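Community > House and Garden > Worktops and Surfaces > Getting oil marks out of a speckled worktop

Getting oil marks out of a speckled worktop

Posted by Maltau_Meg, October 7, 2025

Hello all, hoping somebody has been through this before me. We moved in last December and the kitchen came with a pale speckled worktop, sort of oatmeal coloured with darker flecks. I don't know what it's made of. The previous owners left a folder with the boiler manual and the bin days in it but nothing about the kitchen.

Anyway, I had a bottle of chilli oil standing next to the hob for weeks and it must have been dribbling down the side the whole time, as there's now an orange ring with a sort of shadow round it. I've tried washing up liquid and hot water (nothing), then a cream cleaner (a bit paler, but I think I've made a dull patch as well, so I stopped). My sister says bleach. My husband says put the bread bin on it.

The bread bin is currently winning, but it's right in the middle of where I roll pastry and I'd like the space back! 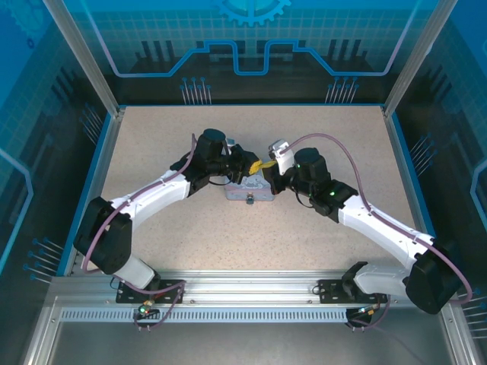 I did ring one fitter in town and he quoted me for a whole new run without even coming round to look, more than 4,000 with the sink cut-out, and I'm not doing that for a ring the size of a saucer. Is there anything I can put on it that won't make the dull bit worse? And how do I find out what the stuff is in the first place?

Joon-young Jin

You need to know what it is before you put anything else on it, so do that first. Get down on the floor with a torch and look at the underside of the overhang, or open the cupboard under the sink and look up at the cut edge. If you see chipboard, it's laminate and the pattern is only a thin layer on top. If the flecks go all the way through it's either solid surface (feels a bit warm and plasticky, no visible joins) or quartz or granite, which feel cold.

For laminate or solid surface I'd mix bicarb and a little water into a paste like toothpaste, spread it on the ring, cling film over, leave it a couple of hours and wipe off with a soft cloth. Don't scrub. You may need to do it 2 or 3 times. Ours was turmeric and it went on the second go, although there's still a faint yellow bit if the sun's low.

If it's granite, the same sort of paste but leave it overnight, and you'll want to reseal afterwards. No vinegar or lemon on stone, whatever your mum's friends tell you.

The dull patch is a separate problem. On solid surface it can be buffed out with a very fine pad, going over a wider area than you think so you don't end up with a shiny island. On laminate I'm afraid it's there for good. And please skip the bleach, my brother-in-law did that to his and got a white ring where the brown one had been.

tealights102

bread bin

Ploltonero

Agree with the paste. I'd add that sunlight does a lot for chilli and curry stains, mine was by the window and faded by itself over one summer. No good if yours is in a dark corner, obviously. Also stand your oil bottles on a saucer from now on, I use an old jam jar lid.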